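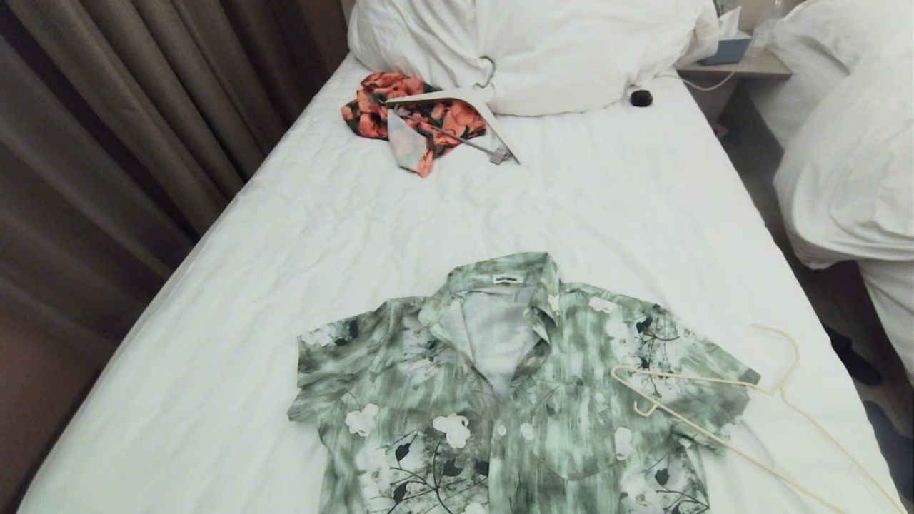

Should a button-up shirt go on the hanger from the neck or from the bottom?

From the bottom if the collar is buttoned, from the neck if the top buttons are open and the collar is loose enough to take the hanger without pulling.

Hangers, shirts and thin wire: which way do you do it?
Home & Laundry > Clothes care

yae_minami wrote:
I have read the short answer at the top of the care page and I still have questions. I am packing and unpacking a lot this year for work and I have a few printed short-sleeved shirts that I hang up as soon as I get to the room. I lay each one on the bed face up, collar toward the pillow, and put the hanger in from there. A friend says I should hold the shirt up by the collar and do it in the air. On the bed takes me longer but I get fewer creases at the shoulder. What do the rest of you do?

besson_b wrote:
In the air. Hold the hanger by the hook in one hand, drop one shoulder of the shirt over one end, then the other. It takes a few seconds. I worked in the laundry at a 141-room hotel for two years and I never saw anyone lay a shirt down to hang it.

Annick L. wrote:
Speed matters when you have a cart full of them. Yae has a few shirts and a bed right there. I do it flat too.

My order is:
Smooth the shirt face up.
Open the top two buttons.
Slide one end of the hanger in at the neck and push it out to the far shoulder.
Hold the near shoulder down, bend the fabric a little and bring the other end in.
Check that the hook comes up through the middle of the collar.
Do up the top button before you lift.

The last step is the one people skip. With the top button open a light shirt slides off a wire hanger on one side before you get to the closet.

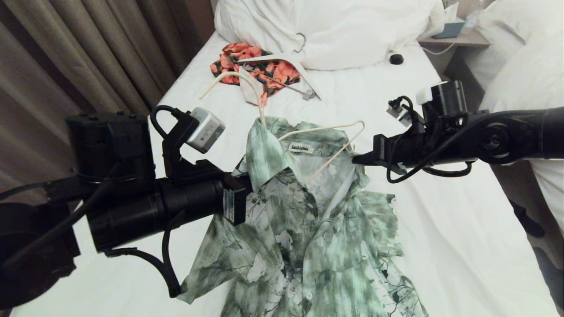 Green print shirt on the bed, hanger going in at the collar.

besson_b wrote:
Fine, but look at how much handling that is. Every time you press on the shoulder you put a new crease in it.

Annick L. wrote:
On a tight sheet I don't get creases. On a comforter I do, because the shirt sinks in. If the bed has a thick cover, pull it back first.

odette.pruvost wrote:
I would worry more about the hanger than the method. Thin wire leaves a point at each end of the shoulder, and on cotton you can see it after one night. I changed to the wide molded ones from Caron, 22 of them, and the points are gone. They take up more of the rod, so I had to move my coats to the hall.

yae_minami wrote:
I can't carry wide hangers in a suitcase. I use what is in the closet, or I bring two wire ones.

odette.pruvost wrote:
Then fold a washcloth over each end. It looks silly but it works for one or two nights.

Maelys D wrote:
I disagree about wire being bad in every case. For short-sleeved shirts with a loose cut the shoulder seam hangs past the end of the hanger anyway, so the point ends up somewhere in the sleeve. What does matter is whether the wire is straight. If one side droops the whole shirt leans and the front placket hangs crooked. Bend it back over your knee before you use it.

Also check cream or white coated wire for chips. I had a chipped one leave a rust mark on a shirt that was a bit damp. That was in January and the mark is still there.

besson_b wrote:
Agree on the rust. We threw those out.

kakov_road wrote:
Does anyone go in from the bottom hem? My mother did it that way with everything and said it saved the collar.

Annick L. wrote:
For T-shirts and knits, yes. It keeps the neck from stretching. For a button-up that opens down the front I don't see the point. You can open it as far as you like.

kakov_road wrote:
She left them buttoned in the wash, so they were still closed when she hung them.

Annick L. wrote:
That makes sense then. I unbutton before washing — it's easier on the buttonholes — so mine are open already.

Maelys D wrote:
Same here. Collar flipped up for the wash, then folded down by hand once the shirt is on the hanger. If you fold it down while the shirt is flat you tend to get a second line next to the first one.

yae_minami wrote:
That may be my problem. I have been pressing the collar down on the bed and then hanging it. I will try it the other way on Thursday in Rarstead.

One more question. Do you button the whole front or only the top?

odette.pruvost wrote:
Top and one in the middle. Every button if it is going in a garment bag.

besson_b wrote:
Top only. And I still say do it in the air.

Annick L. wrote:
Top and third. Baptiste, we heard you.

yae_minami wrote:
Thanks, all. I'll keep using the bed, but the top button gets done up before I lift from now on.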